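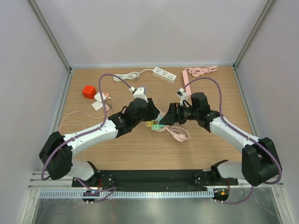 Pink extension cube, what do I do with the lead?
Jolán Szilágyi
I've got a drawer full of adapters and coiled leads and I'm sick of it! The pink cube is the worst, its cable never stays in a neat bundle.

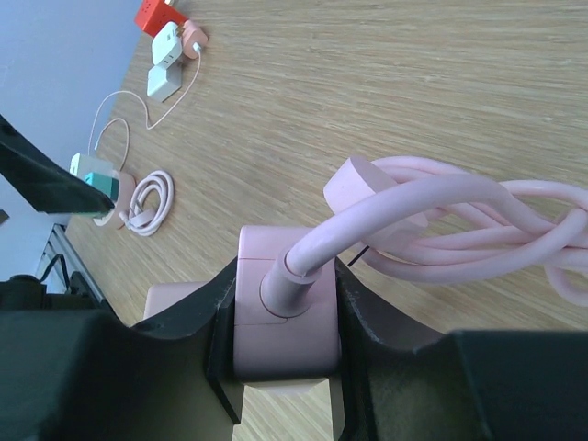
2 replies

Ayten Türkmen
Loose loops, then a velcro tie from Vosulis (pack of 30, lasts forever). Don't wind it round the cube. My white strip with the USB ports lives flat, lead looped beside it.

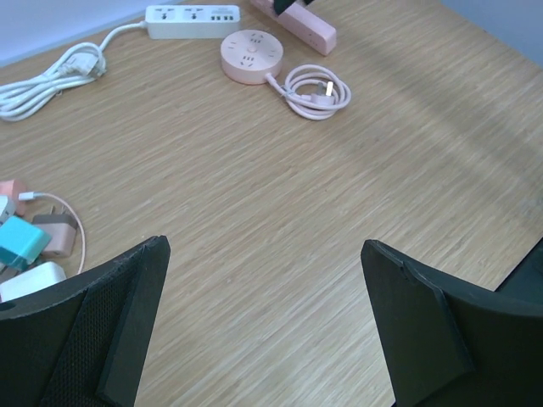 Dorkirley reckons ties are a waste of money and a freezer bag per lead does the job.

Jolán Szilágyi
Ooh, bags! Trying that tonight, white one first.

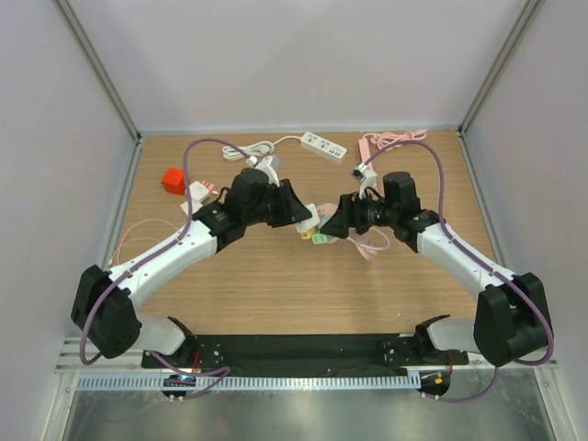

White strip and pink strip, cords coiled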